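Fetwood Head Rig

Wukden / Recording gear / Head rigs

In stock, ships from Merrick

I'm Rawiri Paewai, and I put this rig together after getting fed up with helmets that slid down my nose every time I looked at the floor! It's a light headband with one small camera, made for recording everyday handwork so a robot's learning software has plenty of examples to copy from.

What's in the box: the headband, the camera, 2 batteries, 4 spare pads and a charging cable. You get 9 hours of recording if you swap batteries at lunch (I do).

Floor jobs are what I'd start with. Tilt the camera down a notch, kneel the way you normally would, and keep both hands in view while you press the edges together. Go at your own speed, please – the folks at Plillton who train on my clips like the slow, fiddly bits best, and they'd much rather have a seam you had to fight with than a perfect one. Say the name of the task out loud before you begin, then stop the clip when you're done. Short clips are so much easier to label!

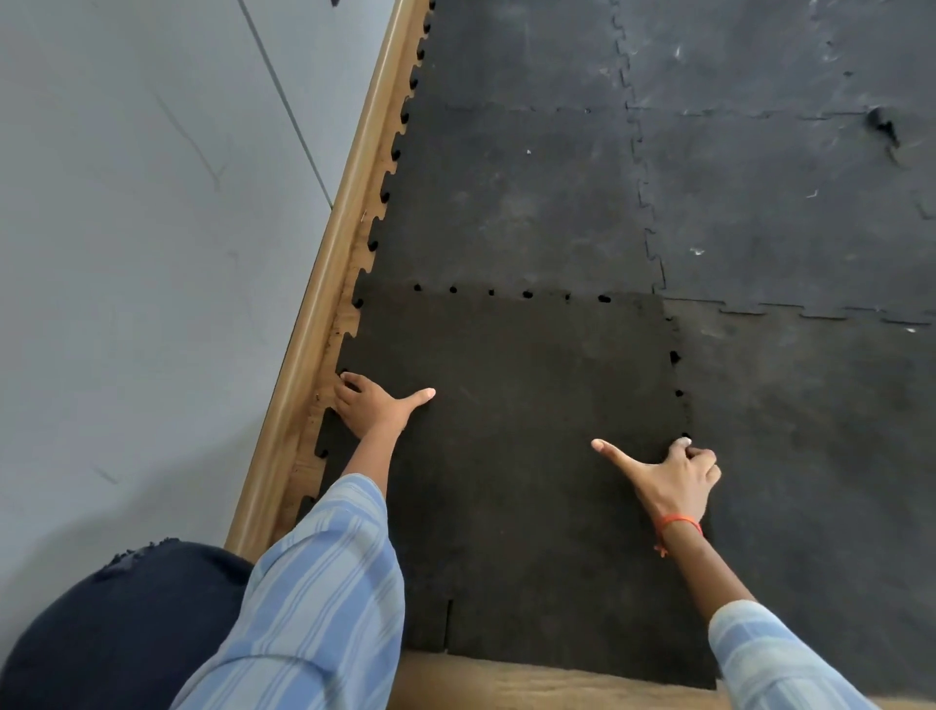

Old floors and odd corners are great for variety too, so don't tidy up for the camera. Spare pads are sold in packs of 9.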